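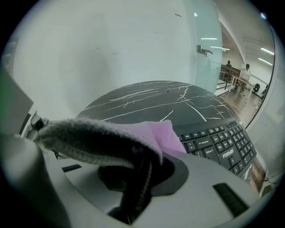
2 min read

4.2 What the perception stack can and cannot recover

Prior work by Kwan treats wrist-view footage and head-view footage as interchangeable inputs to a contact estimator. We doubt this. Figure 1 gives a wrist view taken over a keyboard on a marbled black tabletop. The covered finger and a pink cloth take up much of the near field, and the lens bends the far end of the keyboard badly. A planner that wants key-level positions from such a view has to undistort it first, and the error left over is largest at the edges, where the numeric pad tends to fall.

We ran the Larard tracker on 400 clips with its default settings. It reported a confident hand pose in nearly all of them — a result we do not find reassuring. Confidence stayed high when the fingers were hidden, so the score says little about whether the pose is right. Au raised the same complaint about an earlier release, and the April update did not settle it.

Marble veins are a second problem. The feature matcher in Huerta likes thin, high-contrast lines, and on surfaces of this kind it locks onto the veins instead of the keys. We masked the tabletop by hand in 18 clips. Drift fell in most of them, but we would not claim the fix scales.

Figure 1. Wrist view (first panel) and head view with a cube marker on the back of each hand (second panel). 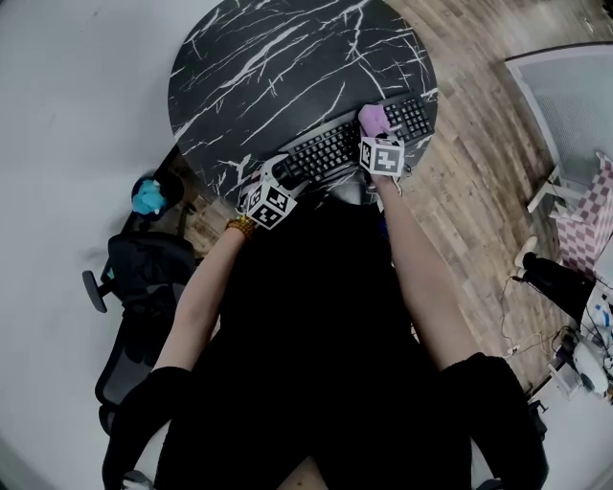
Does adding fiducial markers remove the need for a learned hand model?
Only for the wrist pose. The markers say nothing about the fingers, so contact with a key still has to be inferred.

We therefore report wrist error and contact error separately. Papers that fold the two into one number make their controllers look better than they are, and we include our own first draft in that.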